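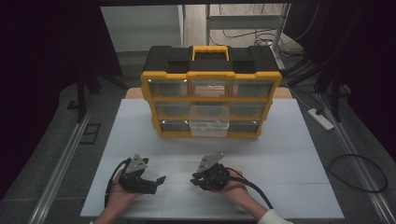
Geltasgate Nine-Drawer Parts Organizer

Portable small-parts storage with a lidded top tray and fixed carrying handle. Yellow frame, black lid, translucent drawers. Sold assembled.

The Geltasgate is a benchtop case for screws, washers, terminals, fuses, beads and other loose hardware. Nine drawers are set in three rows of three. The lid is divided into recessed compartments that hold whatever is in use at the moment, and the handle rises from the middle of it so that the load hangs level when the drawers are filled evenly.

Drawers

Each drawer is a one-piece clear molding, open at the top. The fronts are translucent, so contents can be checked without opening anything, although small parts of similar finish (M3 and M4 zinc, for instance) are easier to tell apart with a label. The label area accepts standard 12 mm tape.

There is a light detent at the closed position and no stop at full extension. A drawer pulled past about two thirds of its length will tip forward and hang over the row beneath it. It can be left like this for picking, but the drawer below it is then blocked. For long sorting jobs, take the drawer out completely and set it on the bench.

Specifications

Drawers: 9, identical and interchangeable
Depth of case: 145 mm
Width of case: 195 mm
Maximum load per drawer: 200 g, evenly spread
Usable drawer height: 60 mm
Frame and lid: impact-grade plastic
Drawers: clear plastic, not solvent resistant
Wall mounting: no

Placement

Use on a flat, hard surface. The case has no rubber feet in the standard version and will slide on a smooth tabletop if a stiff drawer is pulled quickly. Hold the handle with the other hand, or fit the Bang adhesive foot set (ordered separately). Leave clear space in front of the case equal to its own depth.

The case may also be kept on the floor beside a bench. Sealed tile, concrete and vinyl are all suitable. Carpet is not – the bottom row sits close to the base, and pile will catch the drawer fronts. 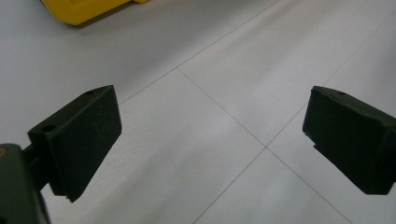 ENPORT, November – The organizer now ships from the Enport warehouse with a revised drawer runner. The new runner is slightly wider and reduces side play. Drawers from earlier production fit the revised frame, but revised drawers are a tight fit in older frames and should not be forced. When ordering spares, state the version molded into the underside of the case: A for the original runner, B for the revised one.

Care

Empty the drawers before washing. Warm water and dish soap are sufficient. Acetone, brake cleaner and most thread-locking compounds will cloud or crack the clear parts. Dry fully before returning steel hardware.

Spares and accessories

Single drawer, version A or B
Drawer set of three, version B only
Bang adhesive feet, set of four
Graltent drawer divider, splits one drawer front to back
Replacement handle, yellow

Lids are not stocked as a separate item.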